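Aarne Aaltonen
Sunday, October 20, 2019

Build thread, continued. For anyone joining now: I'm trying to teach a robot arm to handle drinks at a desk in our shared workshop. The arm is named Putus. The drinks are named whatever the barista wrote.

Software is Pustetti, which I wrote myself, and which has the manners you'd expect from that.

Clear plastic is a miserable thing to point a wrist camera at. Shiny where you want dull, see-through where you want an edge. Pustetti looks at a cup and reports 3 cups, a puddle and possibly a lamp.

Its view from up close, siren and all: 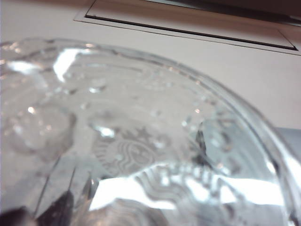 Photo: Aarne Aaltonen / Putus wrist camera

To be fair to Pustetti, I'd struggle too. There's a dark finger showing through the plastic, glare all over the place, and ice doing its best to look like more cup.

I tried hiding from the problem in December with opaque mugs. Worked beautifully. Then Rothe, who has the desk behind the partition, asked which cafe hands out iced drinks in opaque mugs, and I went back to clear plastic in a mood.

Current approach: ignore the middle of the cup completely and hunt for the rim. The rim is one long bright curve and it mostly stays put. The ice can do as it likes.

Scores so far, out of 100 tries on an empty cup: respectable. Out of 100 tries with ice: let's talk about the weather.

The other fix was slowing the final approach to a crawl. It now takes some 400 frames to get from "near the cup" to "at the cup". I have made tea in that time – good tea, properly steeped. 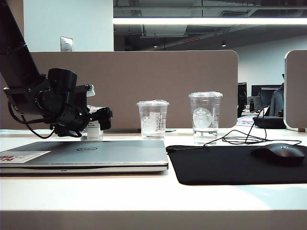

The laptop stays closed during runs, a rule I adopted after run 5. I'm not going to discuss run 5. The keyboard is fine now, apart from the letter P, which is awkward when your projects are called Putus and Pustetti.

Next job is softer fingertips. Puneck sells a silicone sheet you can cut with scissors, and I have scissors. Current tips have a pointy end I printed when I thought precision was going to be my problem.

After that, cable tidying. I've been saying so all year.

If you've had luck finding rims on clear cups with a cheap camera, please reply. If you're going to suggest paper cups, Rothe got there first.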